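4.2 Operating rules for collection in occupied homes

The rules in this section apply to every recording made with the hand-held grippers outside the Kanden laboratory. They were first written for the Tandanville sites and were revised once, in September, before collection began at Hurkgate. The revised text was used for all 1,096 recordings reported in Section 5. An earlier set of 102 recordings, made under the first version, was used only to test the rules and is left out of the results.

Homes differ from a laboratory in ways that matter for a written procedure. The floor plan can't be changed, other people may come and go, and the objects belong to the residents. We therefore split the rules into two groups. Group A covers the operator and the equipment, and is the same at every site. Group B covers the room and the objects, and is filled in on a site sheet when the operator arrives.

Group A has 7 rules. The operator wears the harness with both shoulder buckles closed before picking up either gripper. Each gripper carries its marker cube on top, and the printed faces are wiped and checked for scratches at the start of a session. The operator keeps sleeves and jewelry clear of the finger pads. The status display is read before the first recording and again after any break. Both grippers are opened and closed fully three times. No recording starts while another person or an animal is within reach of the operator. If a marker cube comes loose, the session stops and the calibration in Section 3.4 is repeated from the beginning.

Two-handed tasks need additional care, as the two grippers share one load and an error by either hand can drop it. For plates and shallow bowls, the rule is to take the object at opposite edges, with the finger pads on the rim and clear of the food. Figure 3 shows this grip with a loaded plate.

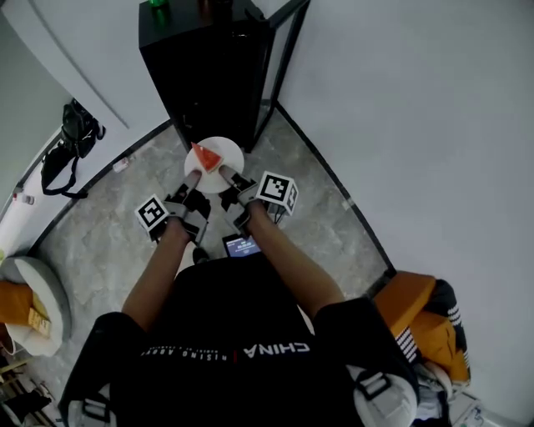 Figure 3. Two-handed plate grip with hand-held grippers. The finger pads press on opposite edges of the plate, which carries a wedge of watermelon. A marker cube is mounted on each gripper.

Food on a plate is treated as a free load. It is not fixed in place, and its position is not corrected during a recording. An off-center load is allowed if the operator can hold the plate without changing the grip. Liquids, knives, and anything hot are excluded at all sites. These limits are stricter than the ones used in the Daher pilot, where warm dishes were permitted and the operators found it hard to judge when one should be put down.

Group B asks the operator to walk the path of the task once with empty hands. Items on the floor along that path are moved with the resident's consent or noted on the site sheet if they stay. Items outside the path are left as found. We considered asking for cleared rooms and decided against it, on the grounds that a policy trained in tidy rooms would tell us little about the homes in which it is meant to work. The position of any cabinet or room door is also noted, and doors are not moved between recordings of the same task.

A recording is rejected if the object is dropped, if a bare hand touches it, or if either marker cube is lost from view for more than 34 consecutive frames. Rejected recordings are kept in a separate folder with a one-line reason. The operator may mark a recording for rejection on the spot, but the decision is made later by a second reader who was not at the site.

The rules do not replace the safety assessment required for a powered arm. They cover human collection only, and a home that has been cleared for the hand-held grippers has to be assessed again before any robot is brought into it.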